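Skorkico Paraffin Hand Bath, Model 1249
Section 5: Setting up for mobile appointments
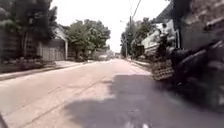

Mobile work puts more strain on the bath than salon work does, mostly at the start and end of the visit. The unit must travel cold, with the wax fully set and the lid latched. Before unloading, choose your path to the client's door. On a residential street with houses and trees down both sides, shade can cover one part of the road while the rest is in full sun, and a parking spot in the shade is the better choice if the spare wax blocks will stay in the vehicle during the appointment. Blocks left in direct sun soften and stick to their wrappers.

What you need

Bath with lid and power cord
Wax blocks, unscented or Minby peach
Inner grille
Liners and terry mitts
Silicone mat
Thermometer (sold separately)

Before you leave the salon

1. Switch the bath off and unplug it. Let the wax set overnight.
2. Press the centre of the wax with a gloved finger. If it gives, the wax has not set and the bath should not be moved.
3. Fit the lid and close both latches.
4. Stand the bath upright on the vehicle floor. Do not carry it on a seat.

Note: The Zirndale carry case holds the bath, one cord and two wax blocks. Anything heavier on top of the lid will bend the latches.

Setting up at the client's home

1. Place the silicone mat on a firm, level surface close to a power point. Folding tables are suitable only if the legs lock.
2. Set the bath on the mat with the dial facing you. Keep it clear of curtains, veils and garment bags.
3. Check that the grille is lying flat on the bottom of the tank.
4. Plug the cord directly into the wall. If an extension lead can't be avoided, use one rated for at least 900 watts, fully unwound.
5. Turn the dial to MELT. The red light comes on.
6. Leave the lid on until the wax is clear and liquid all the way through. A full tank of set wax can take 2 hours, so arrive early or arrange with the client to have it started for you.
7. Turn the dial to HOLD and wait for the green light.
8. Check the temperature with the thermometer, then test a drop on the inside of your own wrist before the first client dips.

Caution: Never melt wax on a stove or in a microwave and pour it into the tank. Never add water.

Caution: Do not treat hands with cuts, rashes or fresh sunburn. Clients with diabetes or poor circulation should check with their doctor first.

Working with a group

For bridal parties, do the paraffin before the manicure. Wax residue on the nail plate stops polish from bonding, so wipe each nail with remover once the mitts come off. Use a new liner for every person, and throw out wax that has been peeled off. It must not go back in the tank.

Packing up

1. Turn the dial to OFF and unplug the bath.
2. Leave it where it is until the wax has set. If the schedule does not allow for this, ladle the wax into the Nina travel tub (part 2) and seal the tub before moving anything.
3. Wipe the rim with a dry cloth. Do not use solvent on the lid seal.

Revised January 2, 2022 by Uldis Eglītis, product support. Replaces the sheet packed with units sold before December.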